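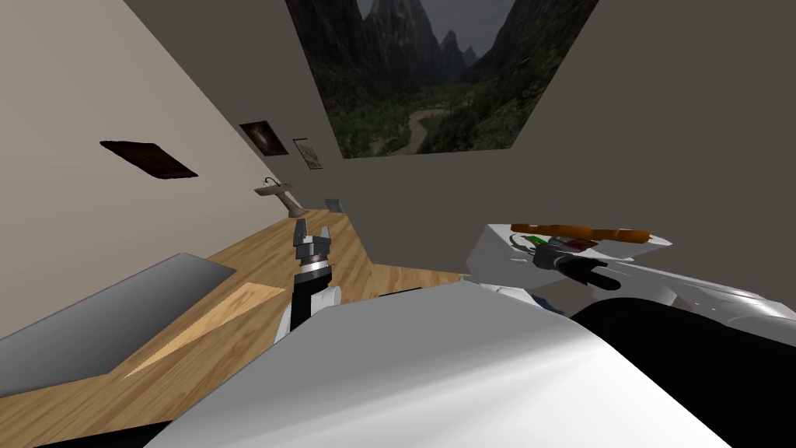

Wilfredo Umali's note in the margin of our first draft asked why a lab with two working arms in simulation needed to buy any arms at all, and whether we could put that question at the front of the section where a reader would trip over it. So it's at the front. He was right that we had buried it, and the rest of this section is my attempt at an answer, with the parts of our budget that I'd want to see if I were planning the same purchase.

4.2 Planning the purchase around the simulated kitchen

Figure 3. Two-arm kitchen task in simulation. The left gripper is open and empty over the wood countertop; the right gripper is at the white tray, by the small green and red items.

We started the way I suspect a lot of small groups start, with a wish list and no idea how to rank it. Rodel Dimaculangan and I had a spreadsheet (he'd call it my spreadsheet) with two arms, two grippers, a mobile base, spare fingers, a bench, and a line called "misc" that kept getting bigger every time we opened the file. The simulator was supposed to help us train policies. What I hadn't expected was how useful it would be for deciding what to pay for!

The kitchen in Figure 3 is the scene we used for nearly all of this. It has an L-shaped counter, a sink on the side wall, and a tray that one arm has to work over while the other one stays out of trouble. The first planning question was plain enough: does the tray task need both arms? We ran 1,000 episodes with the left arm parked and 1,000 with it free to help. On tray-only tasks the second arm barely mattered. On tasks that moved things along the counter it mattered a great deal, and those were the tasks we had promised in the proposal. That settled the two-arm question, and it also told us we could buy the arms in two stages if the money came in late – and the money did come in late.

Reach was the next thing. The cheaper Tredico arm is shorter than the Bovard arm, and on paper the difference looked like something you could fix by rolling the base a bit closer. We swapped each model into the scene and ran another 1,000 episodes on the counter tasks, which brings the total behind this section to 3,000 once you count the two batches above (we split the last batch evenly between the arms). The shorter arm kept running into the body of the robot on its way back from the far side of the counter. We could have planned around that in software, and Rodel wanted to, but I didn't want our first year of work to be a collision-avoidance project. We put the Bovard arms in the budget and took the mobile base down a size to pay for part of the difference.

Grippers were harder, and I'd be careful about how much anybody reads into our numbers. Both of our simulated grippers have two parallel fingers, and contact in our simulator is generous. Small things get picked up that would squirt out of a real grip. Of the failures we logged, 593 were grasp failures, and when we went back through them most were on the small items, with the long ones giving us very little grief. So we kept the standard grippers and moved money into fingertips. The Lagman pads wear out, they're sold in sets, and I'd left them off the first budget completely. We ended up ordering 13 sets, which looked silly on the purchase form and looks less silly to me now.

A few costs never showed up in simulation at all. The simulated counter doesn't need to be bolted down. The simulated arms don't have cables, or a controller cabinet that has to live somewhere, or a service contract. Firalthorpe quoted us for the install as a separate job, and that quote came in higher than either gripper. If you're using a scene like ours to plan, I'd keep a second sheet for everything that the scene gives you free, and fill it in before you talk to a vendor. We filled ours in afterward, in July, with the order half signed.

Back to Wilfredo's question, then. We bought hardware to check the contact results, since those are the ones we trust least, and we sized everything else from the simulated runs. The reach results have held up well enough on the bench so far. The grasp results are the subject of Section 5, where the picture is messier and where I'd ask the reader to keep the fingertip budget in mind.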